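2024-08-18 手持夹爪组工作记录

接着上次没做完的标定。上午先把Drondo的夹爪从Pakell支架上拆下来,重新上了一遍螺丝。左侧连杆根部那颗之前有松动,手动张合时能感觉到一点旷量,拧紧以后好多了,但没有完全消失。怀疑是销孔磨大了,下次领料时带一对新销子回来对比。

零位重新定过。做法和以前一样:两爪完全闭合,读编码器,记为零;再张到机械限位,读数1,763。反复张合了6次,限位读数每次都能回到同一个值,闭合端有一两个数的跳动,暂时不管。配置文件已经改好,旧的那份留着没删,文件名后面加了old。

下午试软物抓取。这是社团秋季展示要用的内容,桌面上放几件软的小东西,操作的人拿着夹爪去夹,夹起来放到旁边的托盘里,录下来给Wavo那套训练程序用。原来计划每种物品录8段,今天只录完4段就停了,原因写在后面。

先说手感。硬的东西大家都练熟了,软的不一样。布类和带子类的东西,夹爪贴着桌面推过去,容易把料子推走,夹不进两爪之间。后来改成从上往下压,爪尖碰到桌面之后再稍微抬一点点,然后合拢,成功率高了不少。新来的同学建议把爪面内侧贴一层薄硅胶,我觉得可以试,但要先录完没贴的这一批,否则前后数据对不上。

速度也要统一。上一批里有人合爪很快,有人很慢,Noguchi检查脚本报出来一堆时长异常。今天约定合拢动作默数两拍,张开一拍,移动时不要中途停顿。录之前先空走一遍,熟悉路线再开始。

起始姿势:两爪张开,停在桌面上方,爪间不放东西,物品放在视野边上,不要放正中。这样每段的开头都一致,后面切片的时候好找起点。 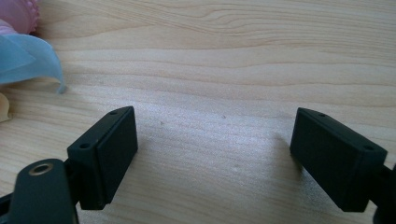 停下来的原因是反光。下午光线斜着进来,桌面上有一大片发白,回放时看得很清楚。人眼看着没什么,程序那边就麻烦,上一批数据里有几段的定位就是在亮斑附近飘掉的。拉了窗帘,顶灯还是会反。试过把灯关掉一半,亮斑小了,可暗处噪点又上来了,曝光要重新调。

目前想到两个办法。一是铺一块哑光的桌布,缺点是木纹没了,和之前的数据背景不一样,而且软东西在布上的摩擦也会变。二是灯上加柔光纸,不动桌面。我倾向第二种,柔光纸器材柜里应该还有,没有的话去美术教室借。

另外,爪子本身的影子也投在桌上,随着移动会变。这个躲不掉,就当正常变化录进去,不用专门处理。

已录的4段先不删,放在单独的文件夹里,标注"反光",以后可以拿来测程序在差条件下的表现。编号不占正式编号,免得混。

夹爪用完以后没有拆电池,写这段的时候才想起来,已经回去拔了。下次谁最后走谁检查,充电器也要一起断电。

其他零碎:
托盘底部的防滑垫翘边,用双面胶粘了一下,先凑合。
数据线接口有点松,录的时候别扯,线在手腕上绕一圈再握。
Wavo的导出选项里默认会压缩,记得手动关掉,上次就是忘了关,重导了一遍,很费时间。
擦桌子用干布,清洁剂会留印子,留了印子反光更花。

下次要做的:
先装柔光纸,录一小段回放看亮斑还在不在。
左侧连杆换销子,换完重新定零,限位读数和今天的比。
软物补录,从头录满8段,合爪节奏按今天约定的来。
硅胶片裁好备用,先不贴。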